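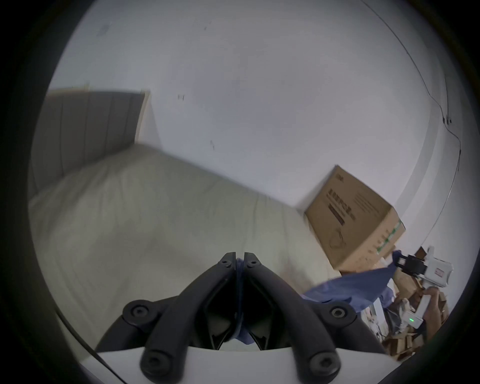 The county has published its count of people moving through the Sulby crossing, and the figure being quoted everywhere is 2472 for the quarter. I spent part of Saturday reading the tables behind it, and I think it is being read wrongly.

The 2472 is a count of registrations. A registration is made each time a person gives their details at a reception point. Someone who registers at Sulby, walks on to Woltham and asks for a bed there is registered again. The two offices use separate systems and do not share a reference number, so the same person appears in both columns. The footnote to table four says this plainly, but the footnote is on the last page and the total is on the first.

Woltham recorded 1296 of the registrations and Sulby the remaining 1176. If every person passed through both places we would have something under 1300 people. If none did, we would have 2472. The true number lies between the two, and the published tables give no means of narrowing it down.

There is a partial check. The Woltham hostel issues a bed card on the first night and asks for the previous place of stay. Of the 1000 cards with that box filled in, 700 give Sulby. I would not apply that share to the whole total. The box is optional, and people who were put up by relatives never get a card at all. Still, it suggests the overlap is large.

The second problem is timing. The quarter includes the weeks when the Mekley road was shut to foot traffic and everyone was sent round by the lower bridge. Before that, a fair number would have gone through Mekley, which has no reception point and so adds nothing to the count. A rise in registrations at Sulby during the closure may be a rise in arrivals, or it may be the same arrivals on a different road. The report puts the rise in a chart and mentions the closure in a different chapter.

The Nutsugah shelter is left out altogether. It is run on a private grant and sends its returns to the grant holder. I have asked whether those are available – no reply yet.

Why it matters: the winter bed allocation is set from the registration total, by place. Woltham gets beds for people who slept there, which is reasonable. Sulby gets beds on the same formula, although most people leave it the same afternoon. Mekley gets none.

A shared reference number would fix most of this. The form already has an unused field of the right length, top right, marked "office use".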